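Notebook entry: coffee counter collection, Peltetlow site
Apr 17, 2024

Purpose

This session continues the pick-and-place set for the Nestusora policy. The target for the counter environment is 300 accepted episodes. The total stood at 67 when work began and at 110 when it closed, a gain of 43.

Procedure

Episodes were recorded by teleoperation with the wrist camera running throughout. Operators used the Jemano task list without changes. The starting pose was varied between episodes in height and approach angle, and supplies were left in their normal crowded arrangement. Any episode with a dropped item was kept and tagged as a failure — it was not deleted.

The approach to the paper cups remains the most difficult part of the list. The stack stands between the pod carousel and the cardboard organizer, and the left finger comes very close to its base before the operator has a clear sense of depth. Operators are asked to pause at this point and correct laterally before closing.

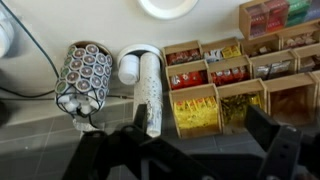 Observations

1. Pods in the wire carousel present many similar round lids. Instructions naming only "a pod" are ambiguous and should state a row or a side.

2. The front bins of the organizer are reached without trouble. The back row requires a steeper wrist angle, and several attempts ended at the joint limit.

3. Foil-wrapped packets produce glare in some episodes. Exposure was left fixed for consistency with the Falcão set.

Pending

Revise the wording of the pod instructions in the Jemano list. Repeat the back row episodes with the base moved closer to the counter. Confirm whether tagged failures count toward the 300. Storage on the collection machine is to be checked before the next session.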